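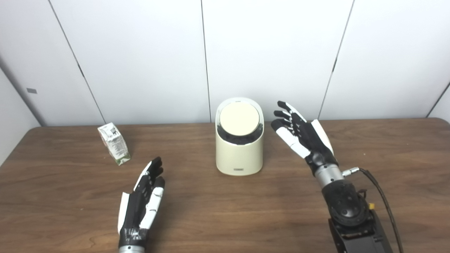
On the table, lid tilted.

I have been meaning to write up the switch to dry food for a while. We have two cats, both indoor, both nine years old, and up to last May they ate pouches twice a day. One of them is small and picky. The other one eats anything and weighs more than she should.

The pouches were fine but I was tired of them. A box of 30 lasted us just over a week, the trash smelled, and the picky one only licked off the jelly and left the chunks to dry out in the bowl. The vet in Curnstead said there was nothing wrong with feeding dry as long as they drank enough, so I decided to try it.

I started with Palma, the chicken one for older indoor cats, because the pet store had it in a small 690 gram bag. The pieces are flat and about as big as a lentil. The big cat finished hers in a minute. The small one sniffed it and walked off, then came back at 4 in the morning and ate half of it. I mixed it with the old pouches for two weeks, a little more dry food every few days. There was one bad night with the carpet in week one and none after that.

After Palma I bought Valau, the salmon recipe. It costs more. The bag is 399 grams and doesn't have a zip, so you have to clip it or pour it into something. The pieces are round and harder, and the small cat seems to prefer them. She chews them, too, where she swallowed most of the Palma whole. The smell is strong when you open the bag – if you don't like fish you will notice it from the next room.

What we do now is Palma in the morning and Valau at night. I weigh it on the kitchen scale. The big cat gets 30 grams less a day in total than she did when I was guessing with a scoop, and she complains about it. She has lost a little weight. The vet wants to see her again in the fall. 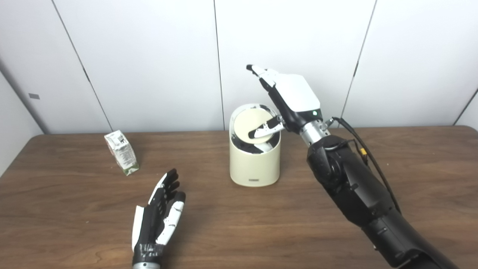 Juice carton and the cream bin.

Water was the part I worried about most. With pouches they hardly touched the bowl. I put out a second bowl in the hallway, away from the food, and that one gets used far more than the kitchen one. I tried a fountain for a month and they were both scared of the hum, so it went to my sister, whose cats love it. I still give one pouch between the two of them on the weekend, with a spoonful of warm water stirred in.

A few people asked where I order from. I used to buy everything at the store in Emholm, but they stopped carrying the Valau salmon and only have the turkey now. The small cat won't eat the turkey. I get it online and pick up the Palma in person when I'm over there anyway. Shipping takes four days, so I reorder when the bag is down to a quarter. I forgot once and we had two days of nothing but Palma – she ate it, slowly.

Next I want to try the Palma dental pieces, which are bigger. The big cat had a tooth out last year and the vet said they might be worth a try on that side. I only want a small bag to start with, and so far I have only found the large one.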